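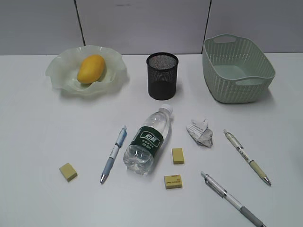 DESK RESET TALK - speaker notes, Sornville staff room, April 2020
(Peadar Carroll. 12 mins if I don't waffle. Water first, then start.)

Hello, who I am, skip the job history. Ask: who ate lunch at their desk today? Wait for hands. Mine goes up too.

Point of the talk. Small stuff on a desk hasn't got an address. Pens, fruit, bottle, bits of paper. It drifts to the middle because the middle is where your hands are. Then you work round it all afternoon.

Tell the Scanlon story, short version. Scanlon office move, 229 desks, I walked round the lot with a clipboard. Nearly 200 had a pen pot. Hardly a pen in any of them. Pens were under keyboards, in mugs, on the floor by the bins. Pause for laugh. If no laugh carry on.

So why. Pot too far back, or behind the screen, or full of dead highlighters so you stop trusting it. People don't stop tidying becuase they're lazy. They stop when the home for the thing is a nuisance.

Flakolside method (credit the Flakolside lot, they ran it first, I only pinched it):
back row = homes. Front = work.
one home for pens, one for food, one for everything else.
homes stay put. Stuff moves.
8 minutes at end of day, less once you've got the knack.

Order matters a bit. Food first. Then the bottle, stood up, cap done up properly (mention my laptop, 2 sentences MAX). Then pens. Loose bits last.

Fruit - slow down here, always get asked. Open bowl, out where you'll see it. Mango in a drawer is a mango you find in October. Wide bowl better than deep. One or two pieces, don't do the harvest festival.

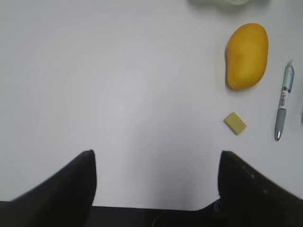 Does fruit really need its own bowl, or can it share the basket with everything else?
Give it its own bowl. A ripe mango bruises if a stapler lands on it, and if it leaks you've got sticky chargers. Washing a bowl takes a minute.

Back to pens. Get them to do this now, at their seats: pick up every pen in reach, scribble on the handout, bin the duds. Allow a couple of mins, it gets noisy, let it. Two or three good ones go in the pot, point down or up, don't care, somebody will ask. Rest go back to the stationery cupboard.

Mesh pots: good. You can see when there's rubbish in the bottom. Tip it out now and then, paperclips love it down there.

Basket. Handles are worth having, you can lift the whole thing off to wipe the desk. Rule for basket = it gets emptied on the last working day of the week. If it's still full the week after it's just a drawer with no front. (Urkedov team call theirs the sin bin. Use if the room's friendly.)

Bottle. Stands at the end of the row, same side as your drinking hand. Not by the keyboard. Not on its side!! It rolls, we all know it rolls.

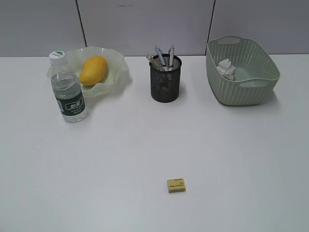

Back row: bottle, fruit bowl, pen pot. Each in its own spot.

Leave that up while they have a go themselves. Walk round. Don't touch anyone's desk without asking, learnt that at Scanlon.

Things I get asked, if time:
- shared desks: homes belong to the desk, contents go with you
- photos, plants: fine, back row, pick your favorites (check spelling on handout, favourites)
- home desks / kitchen table: same idea, put the homes on a tray, tray lifts off for tea

Homework. Try it till the end of the month, then drop me a line if it's fallen apart and tell me which thing went astray first. My money's on pens.

Handouts by the door. Collect the duff pens in the carrier bag. Thank Sornville for the biscuits.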